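Yao-tsung Liao
Saturday, posted as a thread

1/ Sorting out the small table this morning. It has been where keys get dropped since we moved in, and I want it back as a table. Starting with the keys.

2/ Mine live on a leather fob with a green braided cord. It came in a box of odds and ends I bought from Banik for £4. The fob has stayed with me through three sets of keys and two flats.

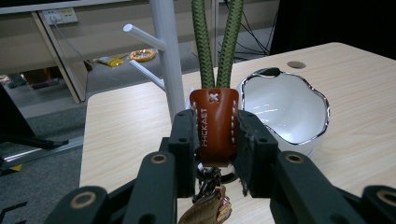
Leather fob, olive cord, white stitching down both sides.

3/ The lettering reads HCKAET. I've looked it up before and got nowhere. If anyone knows the maker, please tell me, I would buy a second one for the shed key.

4/ Next, somewhere to hang things. I was going to put hooks by the door but the wall there is plasterboard and I've already made a mess of it once. So I'm trying a stand on the table instead. White, one post, a short peg near the top, and a flat base with a round recess at the wider end.

5/ A clear glass bowl sits in the recess. Coins and spare buttons are meant to go in the bowl. Long cords on the peg.

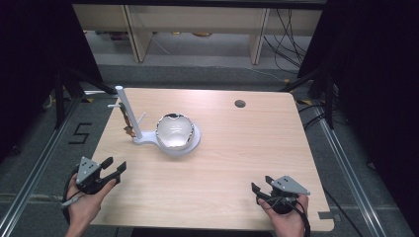 THE TABLE ITSELF

6/ A few of you asked about it last time. Pale wood grain, slightly rounded corners, a small round cable hole towards the back. I got it second-hand through Matley in September and carried it up the stairs on my own, which I don't recommend.

7/ I wipe it with a damp cloth and then a dry one. No polish. Polish left smears on the last one and every fingerprint showed.

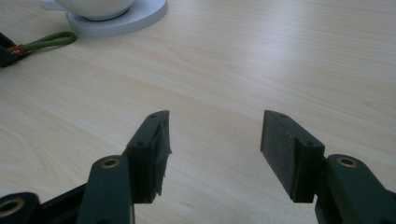
The grain close up, fine and a bit wavy.

8/ Rule for the next month: keys and coins only, and post goes in the kitchen drawer. Will report back on whether the rest of the household agrees.

437 likes · 317 replies · 655 shares

More from Yao-tsung Liao
Filling plasterboard holes, second attempt
Is the Flodemari shoe rack worth it?
What I keep in the Ngô tin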